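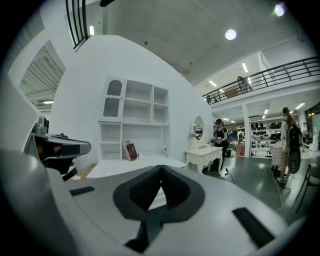 Kamlesh Tyagi wrote under last week's notes that he brushes his tongue every morning, and by lunch the coating is back, so why bother? I want to begin with his comment, as it leads us directly into the topic of session 5, the tongue surface as a habitat.

The tongue is covered by small projections called papillae. The spaces between them are narrow and poorly supplied with oxygen. Bacteria which cannot live on a smooth tooth find good shelter there. Food remains, dead cells from the lining of the mouth and proteins of the saliva collect in the same spaces, and all of this is food for them.

Brushing removes the upper part of the coating. The deeper part stays, and it grows again when we eat, speak and swallow. So Kamlesh is right about the return. But the smell of the breath usually becomes weaker for a while, and for many people this is enough reason to continue.

Where does the smell come from?
Some bacteria break down amino acids that contain sulfur. The products are gases, mainly hydrogen sulfide and methyl mercaptan. During sleep the flow of saliva becomes very low, the mouth is dry, and the gases are produced with little to wash them away – this is the ordinary morning breath. It is not a disease.

Nitrate, the useful side
Green leaves and beets contain nitrate. We absorb it in the gut, and a part of it is returned to the mouth with the saliva. Bacteria on the back of the tongue change it to nitrite, which we swallow, and the body can make nitric oxide from it. Our own cells do this first step very poorly. A strong antiseptic mouthwash can disturb it, so please be careful with the sentence "fewer bacteria is better" in your reports.

For Thursday
Read the Mekis chapter, pages 2 to 7, and skip the box on taste buds. Write 400 words on this question: why do the tongue and the tooth of the same person carry different bacteria? Use oxygen and surface shape in your answer. Bring it on paper.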